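Tidying Up After the Future

The open day at Ikmont began at 10 in March sleet, and by a quarter past the coffee was gone. What remained was Orla Ní Bhriain, who runs the household program, and 31 visitors hoping to be told they would never pick up a sock again.

They were not told that. They were told about trash. Ní Bhriain's team has spent the winter on bedroom clutter, using hand-held grippers that people carry through the chores so a robot can later learn from the recordings. The target is 500 rooms. "Everyone wants to see it fold a shirt," she said. "I'd settle for a wrapper in a bin." 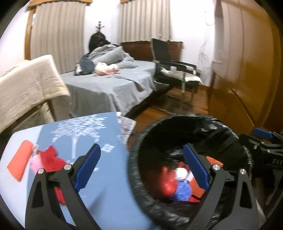
I was allowed a turn. The jaws have ribbed blue pads and a firm opinion about angles, and I chased one scrap of paper for almost 4 minutes while a retired dentist offered advice. He then did it on his first try.

Þórey Laxdal, visiting from Clirham, asked when she could buy one. Ní Bhriain looked at my scrap, still on the floor, and said she would put her on the list.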